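FOR IMMEDIATE RELEASE

Rindotance Opens Orders for Tretia, a Framed Cork Board for Home Desks and Kitchens

First batch of 108 boards goes on sale today, with a free sheet of ideas for people setting one up at home

NIKELL – Friday, May 22, 2020 – Rindotance, the Nikell workshop that makes simple things for desks and walls, is now taking orders for Tretia, a rectangular cork board in a reddish-brown wooden frame. We've been living with these boards in our own homes all spring, and we are very happy to finally be sending them to yours!

Tretia started with a plain question from our customers: where does all the small paper go? Seed packets, appointment cards, the slip with the new Wi-Fi password, a drawing that a six-year-old needs you to look at every single day. For years we answered with trays and folders. They work well for paper you want to put away. They don't do much for paper you need to see, and over the past couple of months, with so many people working and doing schoolwork at the same table, the paper people need to see has piled up.

So we went back to cork. The surface has the speckled, grainy look that anyone who went to elementary school will know right away, and we left it alone – no paint, no fabric, no printed grid. The frame is wood with a warm color and a slight shine to it, and it's slim, so most of what you get is board.

You can hang Tretia, and many people will. We think the better trick is to leave it lying on the table while you sort things out. Pinning on a wall means one hand for the paper, one hand for the pin and a box of pins balanced on the arm of the couch. With the board flat you can slide notes around until they make sense, try a slip at a tilt, change your mind, and only then push the pins in. Once the layout is right, the whole thing goes up on its hook.
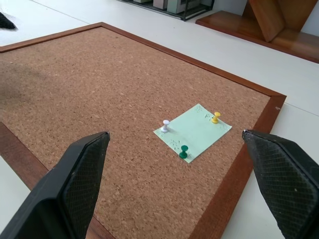
Mingxuan Yuan found that the flat way of working made the biggest difference with longer lists: I used to pin things up in the order they came into the house, and then I couldn't find any of them. Now I lay the week out first, move the bills next to each other, throw away the two or three things I don't need after all, and then I pin. It takes me as long as a cup of tea. I even look at the thing afterward, and I can't say that for the front of my fridge.

We heard versions of that from all the households that tried the board before today. Eight of them kept one from the first week of May onward, and their notes shaped a good deal of what is in the box. Two changes came straight from those homes. The hooks on the back were moved farther apart, which keeps the board from swinging when somebody pulls a pin out in a hurry. And the cardboard sleeve it ships in now opens along the long side, a small thing that made our packing table much happier too.

The households also taught us how differently people use the same board. One family turned theirs into a dinner plan, with a slip for each meal and a rule that whoever is hungriest gets to swap two of them. A couple with a new vegetable patch pinned up their empty seed packets in the order of planting. A college student used hers for flash cards and took each one down when she was sure of it, and she wrote to us the day the last card came off. We were as pleased as she was.

What comes with it

Each Tretia board ships with its hooks already fitted, two screws for the wall, and five push pins in mixed colors. We use the upright kind with a rounded head and a narrower neck, which is easy to get hold of even if your fingers aren't as quick as they used to be. You can buy more pins from us, but any push pins from the drawer at home will do the job just as well.

There's also a printed sheet called Pin It First, written by Socorro Tamayo. It fits on one side of paper and covers the things people ask us most often. We're sharing a few pieces from it with this release, and anyone is welcome to reprint them.

From Pin It First

Use smaller paper than you think. A small square holds one job, one name or one phone number, and it can be moved without dragging the rest of the list along. If a note won't fit, it may be two notes.

Pick a pale color for notes you write yourself. Mint green and soft yellow both show up nicely against brown cork, and pen is easy to read on either one. White paper is fine too, though it tends to disappear among the bills and letters.

One pin will hold a light note, but it will also let the note spin. Put a pin in near each of two corners and it stays where you left it. Add another near the bottom if the board hangs by a door or a window that gets opened a lot, or if a child is going to be writing on the paper while it's up.

Reuse your paper. A sheet with old pinholes along the edges still has plenty of life in it, and the holes make handy guides the next time around.

Leave some of the board bare. A full board stops being read. We like to keep a good patch of open cork for whatever turns up tomorrow.

Push straight down, and pull straight up. Wiggling a pin makes the hole wider, and cork that has been pushed and pulled cleanly stays good-looking for much longer.

Park spare pins in a corner of the cork. A loose pin on a tabletop will find a bare foot sooner or later. Homes with toddlers or pets should hang the board first and keep the pins well up out of reach.

Looking after the board

Cork is easy to care for. Wipe dust off with a dry cloth, or use the soft brush on your vacuum cleaner at its lowest setting. Please don't soak it. A pencil mark can usually be lifted with a clean eraser used gently; ink is harder, and most of the time it's simplest to pin something over it. The frame can be wiped with a cloth that has been barely dampened and then dried right away. If the board has been lying on a table for a while, brush any crumbs of cork away before you lift it, so they don't get under the frame and scratch the tabletop.

Cork shows its age, and we like that about it. The boards in our own workshop have darker spots where favorite things used to hang, and some of us can still say what was pinned there.
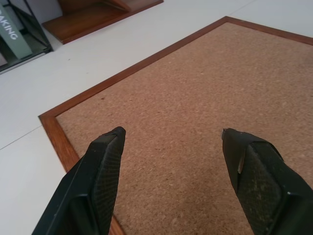
Tretia cork board with its slim wooden frame, laid flat on a white tabletop.

Swap slips with the neighbors

Along with the launch, we are starting a small project on Hao Street, where our workshop has been for many years. Five boards from the first batch are being given to homes there that have a covered porch facing the sidewalk. Each of those homes will keep its board outside during the day and bring it in at night, and anyone on the street can leave a slip: extra lettuce, a bike pump to lend, a jigsaw puzzle that has all its pieces. People have been talking over fences more than ever this spring, and we'd love to give them a place to leave word when the other side of the fence is out.

"My mother kept a cork board by the back door, and you could tell what kind of week we were having by looking at it," said Socorro Tamayo. "I wanted to write something for people who have never had one, and for people who have one in the closet and forgot why they liked it. Please go and get it out! You don't need ours to start. You need some paper and a few pins, and maybe ten minutes with the radio on."

We feel the same way. If you already own a board that's doing its job, keep it, and ask us for the sheet by itself. We'll mail it for the cost of the stamp, and schools and libraries can have a stack of them free.

Ordering

Tretia is available from today through the Rindotance order desk, by phone or by mail. Boards from the first batch will be packed by hand and sent out in the order the requests reach us. If the batch sells out, we will keep a waiting list and write to everyone on it when the next frames are ready. Local customers in Nikell may choose porch delivery on Tuesdays and should leave a note telling us which door to use.

Replacement hooks and screws are free for as long as you own the board. Tell us whether you're hanging it on plaster, brick or a door, and we'll put the right kind in the envelope.

About Rindotance

Rindotance makes boards, trays, hooks and paper holders for homes and small offices from its workshop on Hao Street in Nikell. We answer our own phone, and we always enjoy seeing what people have pinned up.

Press contact

Mingxuan Yuan
Rindotance, Hao Street, Nikell
Review boards can be borrowed for two weeks. Please include a mailing address with your request.

– Ends –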